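Gemolari Wool Doona, Queen

We've been selling the Gemolari out of our little Bolthorpe shop for years now, and it's still the one we send people home with when they tell us they're sick of waking up hot at 3 in the morning and freezing by 5. It's a proper mid-weight doona, 500 gsm of Australian wool in a cotton japara cover, and it has that lovely heavy drape that settles around your shoulders (my own has been on the bed every winter since we started stocking them!).

The wool is carded and quilted in small channels so it stays where it's put, and there are loops at the corners if you like to tie your cover on. Colour is natural cream only.

Air it on the line for an afternoon before you first use it, and after that a couple of times a year is plenty. Spot clean with wool wash, or have it dry cleaned. Please don't tumble dry it!

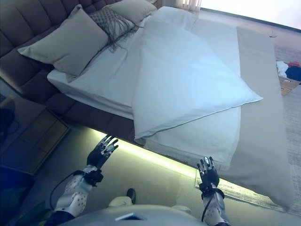

If you share with a blanket thief, go up a size and have the king on a queen bed, as lots of our customers do. We also keep the lighter Plornex for summer.

Weight: 2 kg wool fill approx.
Warranty: 2 years
Stock code: 3360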